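3.2 Setting and table layout
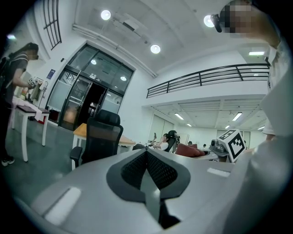 Figure 4. One of the work areas during a session, with a small white table, its cloth in place, and a person reaching toward small items.

3.3 Procedure

Each session at the Sarnance site began with the tables set to the same starting layout. Participants were asked to put the small items in order in whatever way they found natural, and they were free to stand where they liked. We gave no limit on time. Bags and coats could be kept on or left by the door — most people did not ask.

In total we recorded 133 sessions with 62 participants. Two raters, Danjuma Ojo and Nneka Uzor, went through every session separately and noted when a person reached, paused or changed sides. Where their notes differed by more than one step, they watched the session again together and agreed on a single entry.

Small tables with a cloth were treated as their own group in the analysis. Pilot work in July suggested that people slow down near a cloth that hangs over the edge, and we wanted to keep this apart from the effect of table size. Results for the two groups are given in Section 4.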